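4.2 Do punch cards bring drinkers back?

Downtown groups often credit stamp cards and tasting contests with filling taprooms in the slow weeks of March. We are not convinced. The Vastach card gave 1,955 customers a free pint for visiting every taproom on the list, and the organizers called it a success on the strength of cards handed out. A card handed out is a weak measure - it costs the customer nothing and may never leave a coat pocket.
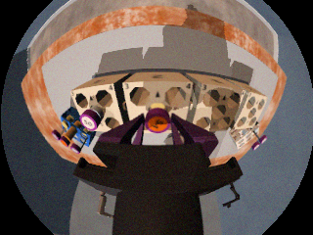 Only 86 cards were turned in complete. Even those tell us little, as most came from people already on the Bruveo mailing list, who may well have made the same rounds without a prize. Sales at the 2 taprooms that shared their books rose during the contest and fell back the week after it closed. Figure 2 should be read with that in mind.

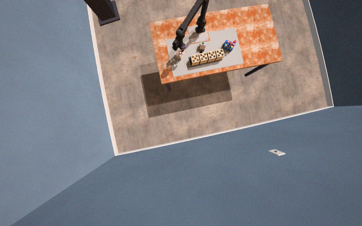 Figure 2. Simulated view, table on platform.

Mathew Taproom objected to this reading in its written reply, saying that a good Tuesday in March pays the rent whether or not the same faces return in April. We accept the point about rent. It does not show that the card caused the good Tuesday, and the Fanel taproom, which took no part, reported a busy month as well. Without a proper comparison group, claims of lasting loyalty remain guesswork.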